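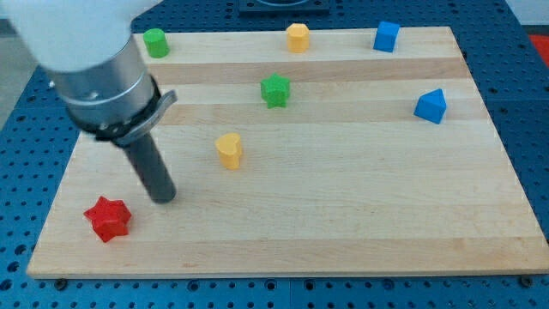 Kastham, 2023-02-13

The block sets are coming along beautifully! Stars, a heart, a cube, a cylinder and the house-like shape are all in red, yellow, green or blue, and they look so cheerful on the light wooden board. Ruoxi Hou has sent 28 sets to the Stevow playrooms – 142 are still to go. Melahat Tokgöz wants a second red shape in each set, and we'd love to do it within the current grant. Paint costs are the open question. Junhao Qiu will send you the new quote with the December receipts.

We use cookies to improve your visit. Accept | Settings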